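**Schlafraum: Textilien und Stauraum**

Der Kleiderständer aus verzinktem Rundrohr bleibt bis Mai stehen. Jacken und Mäntel hängen an der oberen Stange. Bettwäsche kommt in den weißen Schrank, Kissen werden am Fußende gestapelt. Das graue Laken bitte glatt ziehen.
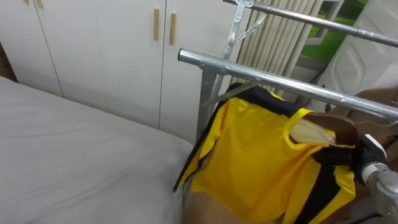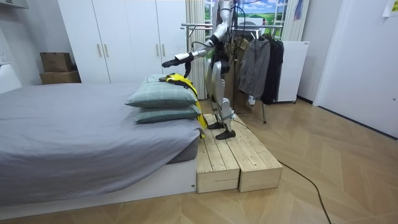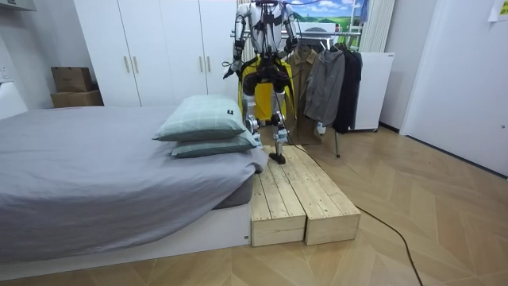

*Rekha Shakya*

Der Schrank ist 139 cm von der Fensterwand entfernt, 30 cm davon bleiben frei. Neue Bügel (6 Stück) liegen bei Engelbert Holzer. Rückmeldungen zur Belegung nimmt Elspeth Kerr entgegen.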